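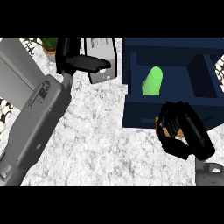
**flunar_ops** wrote:

Our group is revising the written procedure for collecting demonstrations by remote control, and I would be grateful for comments before the October release. The task under review is the drawer task, performed in simulation with two arms on a marble countertop. At present the operator may choose freely which arm does what. In the view at the head of this thread, the left arm has its black gripper out over the counter by the tall grey appliance, while the hand of the right arm is just in front of the navy drawer unit, with the green object standing in the left compartment. The draft would assign the drawer to the right arm in every demonstration and reserve the left arm for the object. The current set holds 2,887 demonstrations, collected under the free-choice rule. Comments on the proposed section 2 are particularly welcome.

---

**N_Nong** wrote:

Thank you for circulating this. I would ask that the fixed assignment not be adopted in its present form.

The object is in the left compartment today, but its starting place is varied between episodes. When it starts on the right side of the unit, the left arm has to cross in front of the right hand. Operators will do it if the procedure says so, but they will do it slowly and with many small corrections, and those corrections will be in the data. A policy trained on such data learns the hesitation together with the task.

Ngân Nông
Lastari, teleoperation training

---

**skuslow_dt** wrote:

I take the opposite view. Free choice has cost us more than slow crossings ever did. When two operators solve the same starting layout with different arms, the model is given two answers to one question, and in our experience it tends to start one and finish the other. We saw both arms move toward the handle and then stop.

At Skuslow we fixed the assignment last year for a similar cabinet task. Training became easier to read, and new operators reached an acceptable standard within 15 practice episodes. I do not have a clean comparison to offer, as we changed the hand controllers in the same month.

---

**N_Nong** wrote:

> as we changed the hand controllers in the same month

With respect, that is a considerable qualification. Our operators improved after a controller change with no change in procedure at all.

I do accept the point about mixed answers. Could the rule depend on the starting layout? If the object is on the left, the left arm takes it. If it is on the right, the right arm takes it and the left arm holds the drawer. The choice is then consistent for any given layout, and neither arm is required to cross.

---

**kieu_annotation** wrote:

Writing on behalf of the labeling staff at Kiều. Either rule can be labeled, but please state it in the episode record as well as in the procedure. We currently infer the intended arm from the motion, and in 98 episodes of the last delivery we could not do so. In most of those the operator moved both arms during the opening seconds, apparently while getting comfortable with the controls.

May I also request a defined starting pose? Some operators begin with a hand already at the drawer, others from well back over the counter. The label "approach" means very little in the first case.

---

**flunar_ops** wrote:

The starting pose is covered in section 4, which I neglected to attach. Both arms are to be held still until the recording tone, clear of the drawer unit and of the appliance. Episodes that begin otherwise are to be discarded by the operator at the time.

On the main question, the layout-based rule seems workable. My one reservation concerns objects placed near the divider, where left and right are a matter of opinion.

---

**skuslow_dt** wrote:

That reservation is the reason we gave up on a layout rule ourselves. Operators argued over the middle cases, and two shifts settled them differently. If you proceed, have the simulator make the decision from the object's position and display the assigned arm before the tone. The operator should not be asked to judge it.

I would still prefer the fixed assignment and would like that recorded in the comments.

---

**N_Nong** wrote:

Agreed on having the simulator assign the arm. I would add that an operator who begins with the wrong arm should stop and restart – switching partway through produces the worst episodes we have.

---

**flunar_ops** wrote:

Both comments are recorded. I will redraft section 2 with the arm assigned and displayed by the simulator, and add a field for it in the episode record as Kiều has asked. The existing demonstrations will remain available under the old version number. Please send any wording for the restart instruction to me directly.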